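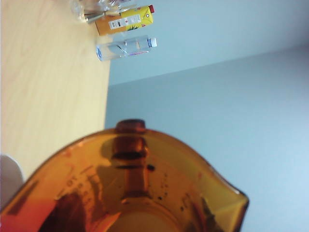
다시 시작 버튼은 왜 그렇게 누르기 쉬운가

음료를 따르는 로봇 곁에서 일한다고 하면 사람들은 대개 웃는다. 용접을 하는 것도 아니고 무거운 철판을 나르는 것도 아니고, 주전자를 들어 잔에 주스를 붓는 일이니 그럴 만도 하다. 나도 처음 이 일을 맡았을 때는 어머니께 전화를 드려 "이제 로봇한테 술상 차리는 법을 가르치게 됐어요" 하고 농담을 했다. 어머니는 그럼 설거지는 누가 하느냐고 물으셨는데, 그 질문이 두고두고 생각난다. 설거지와 뒷정리와 흘린 것 닦기, 그러니까 사람 손이 로봇 앞으로 들어가는 모든 순간에 대해 오늘 좀 길게 이야기하고 싶다.

우리 작업실은 Prakadgate 건물 2층에 있고, 팔을 움직이는 제어 프로그램은 Cirkus라는 이름으로 부른다. 기록은 Wister라는 별도의 프로그램에 쌓인다. 이름만 들으면 제법 그럴듯하지만 둘 다 몇 해에 걸쳐 이 사람 저 사람이 덧대어 온 것이라 구석구석에 묵은 버릇이 남아 있다. 지난 12월의 일도 그 버릇 가운데 하나에서 나왔다.

그날 로봇은 잔에 첫 번째 음료를 따르고 두 번째 음료를 천천히 얹는 연습을 하고 있었다. 해 본 분은 아시겠지만 층이 나뉘게 따르는 일은 사람에게도 꽤 까다롭다. 너무 빨리 부으면 섞이고, 너무 높은 데서 부어도 섞이고, 주둥이 끝에 맺힌 한 방울이 늦게 떨어져 다 된 모양을 망치기도 한다. 그런데 그날은 주둥이가 잔에서 손가락 한 마디쯤 벗어난 채로 기울기 시작했다. 붉은 시럽이 탁자 위로 흘렀고, 옆에 서 있던 송귈 된메즈(Songül Dönmez)가 정지 버튼을 눌렀다. 팔은 그 자리에서 얌전히 멈췄다. 여기까지는 모든 것이 배운 대로였다.

송귈은 행주를 가져와 탁자를 닦았다. 나는 화면 앞에서 정지 상태를 확인하고 알림창을 닫았다. 닫았다고 생각했다. 알림창에는 단추가 두 개 있었는데, 기본으로 선택되어 있던 것은 '이어서 실행'이었고 나는 습관대로 엔터 키를 쳤다. 팔은 멈추기 전에 하던 동작의 나머지를 이어서 했다. 주전자를 내려놓는 동작이었고, 내려놓을 자리에는 송귈의 왼손이 있었다.

다치지는 않았다. 송귈은 동작이 빠른 사람이고 그 구간의 속도는 느리게 잡혀 있었으니까. 손등이 조금 빨개진 정도여서 본인은 얼음도 필요 없다며 손사래를 쳤다. 그래도 나는 그날 저녁 내내 속이 울렁거렸다. 손등 위로 내려오던 주전자보다도, 바로 그 직전에 내가 아무 생각 없이 엔터 키를 쳤다는 사실이 자꾸 떠올랐다. 고장 난 기계를 탓할 수 있었다면 차라리 마음이 편했을 것이다. 기계는 시킨 대로 했고, 시킨 사람은 나였고, 그런데 나는 시킨 줄도 몰랐다.

며칠 뒤 우리는 Wister의 기록을 거슬러 올라가며 뒤졌다. 그때까지 쌓인 실행 기록이 2,639건이었고, 그중 사람이 정지 버튼을 누른 것이 109건이었다. 나는 그 숫자에 먼저 놀랐고, 그다음에는 정지 후 10초 안에 '이어서 실행'이 선택된 경우가 그 가운데 꽤 많다는 데 더 놀랐다. 누가 눌렀는지는 기록에 남지 않는다. 남아 있었어도 굳이 따지고 싶지 않았을 것 같다. 내 이름이 제일 자주 나왔을 테니 말이다.
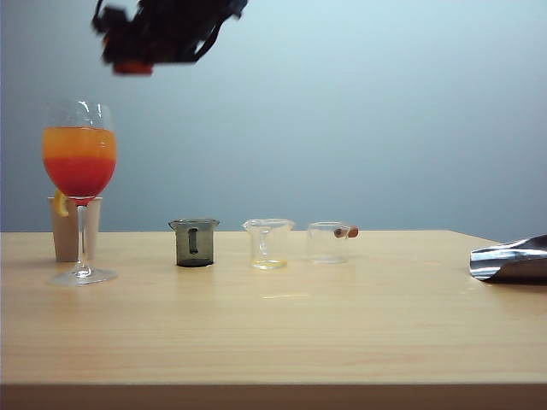

층을 나눠 따른 와인잔과 나란히 놓인 비커들. 그리퍼는 그 위로 높이 올라가 있다.

로봇 안전을 이야기할 때 우리는 늘 멈추는 쪽에 마음을 쓴다. 정지 버튼은 크고 빨갛고 손이 잘 닿는 곳에 있으며, 새로 온 사람에게도 가장 먼저 가르친다. 당연히 그래야 한다. 그런데 멈춘 다음은 어떤가. 멈춘 뒤의 시간은 이상하게도 사고가 끝난 시간처럼 느껴진다. 다들 한숨을 돌리고, 누군가는 농담을 하고, 누군가는 행주를 집어 든다. 사람이 기계에 가장 가까이 다가가는 때가 바로 그때인데 마음은 이미 풀려 있다. 흘린 주스 앞에서 긴장을 유지하는 사람은 내가 알기로 많지 않다.

그래서 나는 정지 후의 '이어서 실행'은 기본값이 되어서는 안 된다고 생각한다. 더 욕심을 내자면 그런 단추가 알림창에 아예 없었으면 좋겠다. 팔은 정해진 대기 자세로 천천히 물러나야 하고, 그 물러나는 동작조차 탁자 옆에 선 사람이 직접 허락해야 한다. 화면 앞에 앉은 사람에게는 탁자 위가 잘 보이지 않는다. 나처럼 안경을 바꿀 때가 한참 지난 사람에게는 더더욱 그렇다.

이런 말을 꺼내면 곧바로 돌아오는 대답이 있다. 그러면 실험이 너무 느려진다는 것이다. 따르다 만 주전자를 처음부터 다시 들게 하면 잔도 비워야 하고, 층도 새로 쌓아야 하고, 시럽도 아깝다. 맞는 말이다. 나도 시럽을 사러 언덕 아래 가게까지 다녀오는 사람이라 그 아까움을 누구보다 잘 안다. 한 번 처음으로 돌아가는 데 약 100초가 더 걸리니, 하루 종일 하다 보면 점심시간 하나가 슬그머니 사라지는 날도 있다. 마감을 앞둔 사람에게 그 시간이 얼마나 큰지 모르는 척하고 싶지는 않다.

다만 그 시간을 누구 것으로 치느냐는 물음이 남는다. 이어서 실행해 얻는 시간은 화면 앞의 사람이 갖고, 위험은 행주를 든 사람이 진다. 두 사람이 번갈아 자리를 바꾼다고 해도 그 순간의 셈은 공평하지 않다. 예전에 다니던 Dağdelen이라는 작은 포장 공장에서는 기계를 세운 사람이 열쇠를 뽑아 주머니에 넣고, 그 사람이 돌아와 꽂기 전에는 아무도 다시 돌리지 못했다. 열쇠를 넣은 채로 퇴근해 버린 동료 때문에 한 라인이 저녁 내내 서 있던 적도 있었다. 그날 반장님은 집까지 쫓아가 열쇠를 받아 오면서도 그 규칙을 없애자는 말은 한마디도 하지 않으셨다. 그때는 참 답답한 분이라고 생각했는데 요즘은 그분 얼굴이 자주 떠오른다.

또 하나, 다치지 않은 일을 적는 문제가 있다. 송귈의 손등 일은 하마터면 기록에 '액체 흘림, 정지, 재개'라고만 남을 뻔했다. Wister에는 사람이 놀란 일을 적는 칸이 없었다. 따르기의 성공과 실패를 가르는 칸은 있었고, 흘린 양을 적는 칸도 있었다. 우리는 주스가 어디로 갔는지는 그렇게 꼼꼼히 챙기면서 손이 어디에 있었는지는 묻지 않았던 셈이다. 지금은 칸이 하나 생겼다. 거기에 처음 들어간 글은 송귈이 쓴 것으로, "닦는 중에 팔이 움직임. 무서웠음"이라고 되어 있다. 보고서 문장으로는 투박하다고 고치자는 사람도 있었지만 나는 그대로 두자고 우겼다. 무서웠다는 말이 빠지면 다음에 읽는 사람은 무엇을 조심해야 하는지 알기 어렵다.

애초에 주둥이가 잔에서 왜 벗어났는지 궁금한 분도 계실 텐데, 주전자를 쥐는 위치가 조금 틀어졌던 탓으로 짐작하고 있다. 손잡이를 잡을 때 살짝 미끄러진 것을 Cirkus가 알아채지 못하고 원래 각도로 기울인 것이다. 그 문제는 그 문제대로 고치는 중이고, 아마 앞으로도 비슷한 일은 몇 번 더 생길 것이다. 따르다 흘리는 로봇은 용서할 수 있다. 우리 집 식탁에서도 일주일에 한 번은 누군가 컵을 엎는다.

알림창은 아직 다 고치지 못했다. 우선 '이어서 실행'을 기본 선택에서 빼고, 탁자 옆에 확인용 스위치를 하나 달았다. 송귈은 스위치가 너무 뻑뻑하다고 불평하면서도 꼭 자기가 누르겠다고 한다. 나는 탁자에서 사람이 물러섰다고 소리 내어 말해 줄 때까지 키보드에서 손을 떼고 기다린다. 기다리는 동안 할 일이 없어 자꾸 귤을 까먹게 되는 바람에, 요즘 내 키보드에서는 귤 냄새가 난다.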